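Ticket: Kerulden cast pages showing the wrong season's ages and partners
Status: Fixed (mostly), leaving open until the recap pages are checked
Opened: March 13, 2023

Readers have been writing in to say that half the Kerulden contestants are apparently still engaged to people they dumped on telly two seasons ago. They're right, it's a mess, and I'm keeping the log in here so we don't go round it all again next summer.
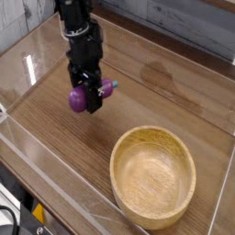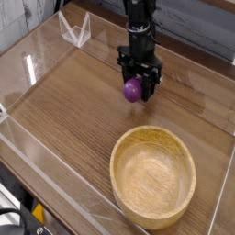
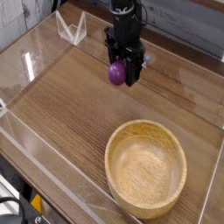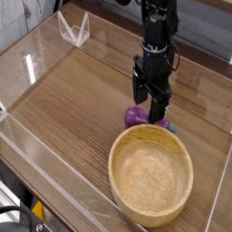

Abílio Brandão
Profiles and Recaps Editor, Kurkodik

Okay, so what people are seeing. You open a contestant's profile from the home page and everything's fine, right age, right partner, right job. You open the same person from the season hub and you get the bio from whenever they first went on the show. The runner-up from last season has a page that says she's single and "hoping to meet someone in the villa", and three lines down there's her wedding gallery. A reader emailed to congratulate us on our sense of humour.

First try: cleared the site cache. No change. Cleared it again with my fingers crossed. Still no change. Cleared my own browser, logged out, tried it on my phone and then on Mum's tablet, same old bios on all of them, so it wasn't just me.

Second try: thought it might be the January import, when we moved all 3,755 profiles over from the old database into Draleo. Opened a handful of the worst offenders in the editor and the current text is in there, saved properly, with my own typos intact. So the data's good and the page is fetching something else. Oddly cheering!

Third try: turned off the related-couples widget, which I've never trusted. The hub loaded quicker (lovely) and showed exactly the same rubbish. Turned it back on because the ad people noticed within the hour.

Wrote to Loureiro, who do our hosting, and got Amândio Seixas on the support desk. He asked for three page addresses, one that worked and two that didn't, plus the time I loaded each one. His reply, pasted in here because it's the useful bit:

"Your home page links to profiles by contestant number. Your season hub links by contestant name and season. The second kind is being redirected to an archived copy. I can see the redirect rule but it sits in your Draleo settings, so I don't want to change it from our end. Look under Archive, then Returning Cast."

Went and looked. There's a tick box in there called "Preserve profile at first appearance", and it was on. Reckon I ticked it myself during the import, thinking it meant keep a backup. What it does is freeze a person's bio at their first season and show that version anywhere the season is mentioned. Great if you're running a museum, hopeless for a gossip site where everybody's broken up by the reunion.

Unticked it, saved, reloaded. Nothing. Panicked a bit, made a cuppa, wrote to Amândio again. He said the redirects only get rebuilt overnight unless you press Rebuild, and Rebuild does 100 profiles at a go. I ran it on the latest season first, seeing as that's where all the complaints were coming from, and those pages came good straight away. Left the rest for the overnight job.

Next morning: 27 profiles still wrong. Every one of them is somebody who has been on the show under two names (married, divorced, or in one case rebranded as a DJ). Draleo treats the two names as two people and archives the older one. I've merged them by hand, checking each against the recaps as I went, and they're all pointing to the current bio now.

Still to do:
Recap pages for the first 30 episodes have the old bios typed into the body, so no setting is going to help there. I'll go through them as I get time.
The search box still suggests the DJ's old name. Amândio reckons it'll sort itself out when the index refreshes. Will check.
Can whoever has the Draleo admin login please add a note beside that tick box? I know what I'm like.

If a reader writes in about a wrong partner, get the full page address off them before you touch anything, and stick it in this ticket.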